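The night train that I almost took

3 January 2021

I wanted to write this post already in June, but at that time there was nothing to say. The night train from Brøndum to Batbridge was on the timetable, then it was not, then it was there again with a small star next to it. Now the company has published the new plan for the year, and I had two quiet evenings to read it, so I will try to put my thoughts in order.

For those who do not know this line: the train leaves Brøndum late in the evening, goes on the ferry at Prultent, and arrives in Batbridge in time for breakfast. I took it for the first time as a student, with a sleeping bag and a bag of apples, and I did not sleep one minute. I was too happy. When the train rolls into the ship you hear the chains, and then everything is still, and after a while you understand that the floor is moving in another way than before.

The new plan says that the night train will come back, but only on certain nights and without the ferry part. Passengers will leave the train at Prultent, walk to the ship with their luggage, and take another train on the other side. The company, Primurel, calls this "a more flexible product." I have read the sentence many times and I still do not know for whom it is flexible.

I asked in my last post what you think about the walk at Prultent.

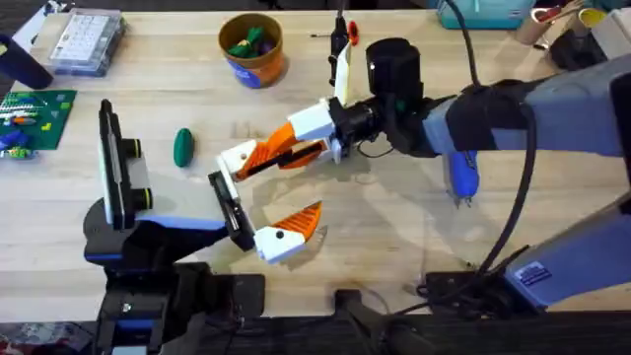 Donnie Morrison wrote to me that the walk is not so bad in summer, but that he did it once with his mother in heavy rain and they had to stop under the roof of the customs house until it was nearly too late for the ship. He also thinks that the company should carry the suitcases, as the old railway did for people with a sleeping car ticket. I did not know that the old railway did this. If someone has a ticket or a leaflet from that time, I would like very much to see it.

My own problem is more with the hour. The change is in the middle of the night. You go to bed in Brøndum, you are woken up, you dress, you walk, you wait, you find your seat on the ship, and when you finally sleep the loudspeaker tells you that the coffee is ready. For me this is no longer a night train. It is two short trains and a boat, and I can buy that already today for less money.

About the money: the cheapest bed will cost 300 crowns more than a seat. That I find fair. But if you want a compartment for two with a door that locks, you pay 3000, and this price is the same if you travel alone. I wrote to ask if there will be a price for one person. The answer was friendly and did not contain the word yes or the word no.

I must also say something good. The carriages are going to be repaired and not sold, which I was afraid of. Carriage 1757, which has the narrow corridor and the folding table that always hits your knee, is on the list. I have complained about that table for years and I was moved to see the number printed there. It is strange what a person can become attached to.

Also bicycles are allowed, if you book the place before. The booking must be made by telephone – I tried, and I waited through the same piece of piano music so long that I can now hum it.

What I would still like to know is how the connection works if the ship is late. In the plan there is one line about it, and it says that passengers will be "assisted."

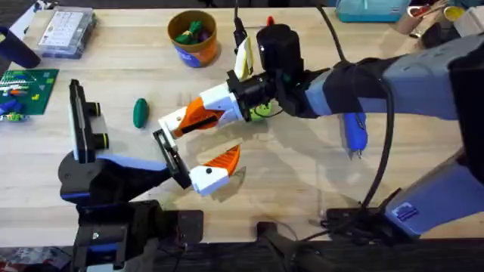

A reader asked the company the same thing and was told that the train in the harbor waits up to half an hour, and after that the ticket is valid on the first morning train, but without a reserved seat. She added that she would want to have this on paper before she travels with children, and I agree with her. Half an hour is little for a ship in winter.

I have not decided yet if I will book. Tickets are not on sale before spring, and until then the plan can change again. If I go, I will take the seat and not the bed for the first trip, and I will bring a small suitcase and shoes for rain. My sister says she will come too if I stop talking about carriage 1757 at dinner.

Please write in the comments if you know whether the waiting room at Prultent is open at night. On the station's own page the opening hours are from the old timetable, and when I called, it was the piano again.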